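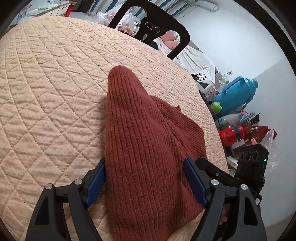
Grudano is a turn-based strategy game in which the player governs a small river port through 50 years of trade and flooding. I completed my fourth campaign this week, on the standard difficulty setting, and wish to record several observations for those considering a purchase. The opening years are slow. The player has one warehouse, 900 coins and few goods worth selling, chiefly wool, which is drawn in the market window as ribbed cloth of much the same rust red as the knit on the quilted bedspread. Prices improve once the road to Minbridge is open.

The March update changed the flood system considerably. Levees now require repair every 4 seasons, and a neglected wall will fail without warning. Mereana Ormsby has argued that this penalizes new players. I do not share that view – the repair costs are modest, and the Osis district may be left unprotected at little loss. 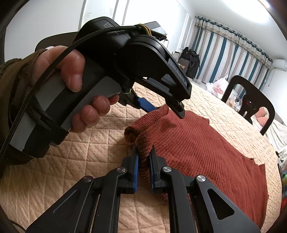 *Ribbed knit on a diamond-quilted cover.*

The Queiroz scenario remains the weakest part of the game. Its final election requires 85 percent support, and the advisers offer no useful guidance on how to obtain it.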